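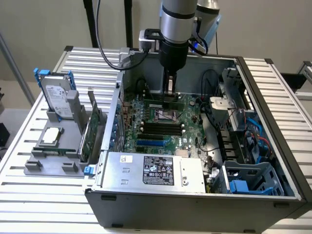
Torre de sobremesa tumbada y sin la tapa lateral.

Buscar en esta web Escriba su búsqueda Buscar

Limpiar el polvo de los aparatos de casa

El polvo de los aparatos se quita mejor en seco y con todo desenchufado. Reúno en esta página lo que hago en casa dos veces al año, una al empezar el calor y otra en diciembre, cuando se encienden los radiadores y el aire mueve más pelusa.

Material

Una brocha de pelo suave de las de pintar, sin estrenar. Un pincel pequeño para rincones. Dos paños de microfibra, uno para seco y otro para húmedo. Un bote de aire comprimido o una pera de goma. Alcohol isopropílico. Bastoncillos. Un destornillador de estrella mediano y una tapa de tarro para dejar los tornillos. Los paños que uso son de Ristex y aguantan bien la lavadora siempre que no se les eche suavizante, que los deja inútiles para coger polvo.

Ordenador de torre

Apagar, quitar el cable de corriente y pulsar el botón de encendido unos segundos. Tumbar la caja sobre una mesa firme y quitar la tapa lateral. Tocar una parte metálica de la caja antes de meter la mano.

Empezar por los ventiladores. Hay que sujetar las aspas con un dedo mientras se sopla, para que no giren. El bote se usa derecho y a golpes cortos; inclinado escupe líquido. Después se pasa la brocha por las rejillas, siempre hacia fuera. La fuente de alimentación no se abre nunca: se sopla desde la rejilla y se deja estar. La aspiradora no la acerco a la placa, solo recojo con ella lo que cae en la mesa.

Si la caja lleva filtro en el frontal, se lava con agua tibia y se seca de un día para otro. Volver a ponerlo húmedo es peor que dejarlo sucio.

Televisor y pantallas

Paño seco primero, en vertical y sin apretar. Las huellas que queden salen con el paño apenas humedecido en agua. Nada de limpiacristales ni papel de cocina. Por detrás, brocha en las ranuras de ventilación y de paso revisar que el mueble no las tape.

Teclados y mandos a distancia

El teclado se pone boca abajo y se sacude encima de un periódico. Entre las teclas va bien el pincel. Para la grasa, bastoncillo con alcohol, escurrido. Los mandos igual, pero sin pilas, y mirando los contactos: si tienen un polvillo blanco o verdoso hay que limpiarlo con guantes y tirar esas pilas al contenedor que les corresponde.

Campana extractora

Los filtros metálicos se dejan media hora en el fregadero con agua muy caliente y un buen chorro de lavavajillas. Yo probé un desengrasante de Clorbridge y dejó manchas mates en el aluminio, así que he vuelto al lavavajillas. Se aclaran, se escurren de canto y se colocan secos. Los de carbón no se lavan, se cambian.

Frigorífico

Si tiene la rejilla negra detrás, ahí se junta una manta de pelusa. Desenchufar, separarlo de la pared y pasar la brocha de arriba abajo con la boca de la aspiradora justo debajo. El mío mide 57 cm de fondo y va metido en un hueco estrecho; para sacarlo sin rayar el suelo pongo una toalla vieja bajo las patas delanteras. La goma de la puerta se limpia con agua y jabón y un cepillo de dientes gastado.

Radiadores

Se limpian fríos, antes de la temporada. Un calcetín viejo atado al extremo de una regla larga entra entre los elementos. Debajo se extiende una toalla mojada y escurrida, que atrapa lo que cae. En los de panel hay que levantar la rejilla superior, que suele ir a presión.

Regletas y cables

Desenchufar todo y soplar los orificios. Si alguna toma está tostada o baila la clavija, la regleta se tira. Los cables los recojo con tiras de velcro de Ateline, que vienen en rollo y se cortan a medida. Mejor que las bridas de plástico: no hay que andar con tijeras cerca del cable cada vez que se cambia algo.

Orden

De arriba abajo y el suelo al final. Las lámparas y lo alto de los armarios van antes que los aparatos. Conviene ventilar después, no durante, o la corriente reparte otra vez lo que se ha levantado.

Los paños se lavan aparte de las toallas, a 36 minutos de programa corto en mi lavadora.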